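Plamau Water Use Diary – data card

What it is: kitchen water readings from 19 households in Sisham, one row per day, kept for 90 days. Hortensia Herrera set up the sheet and Manolis Kyriakidis typed in the paper forms.

Be careful with the "dishes" column. It is self-reported, and people who know they are being asked tend to flatter themselves. I would not build a policy on it.

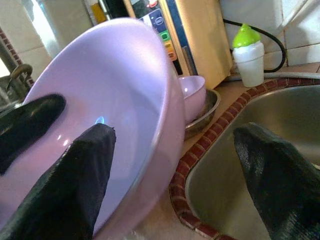
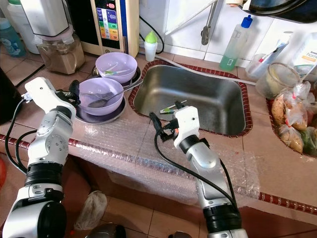 Last changed: March, by R. Damasceno

Known problems
- 2 households swapped meters partway through. Their rows are flagged, but I doubt every affected row was caught.
- Blank means no reading. Zero is supposed to mean zero – check before you trust it.
- The claim of a 20 percent saving in the old README has been removed. I could not reproduce it.

Files: daily.csv, meters.csv, notes.txt

Corrections go to Lefteris Tzavaras, with the row number.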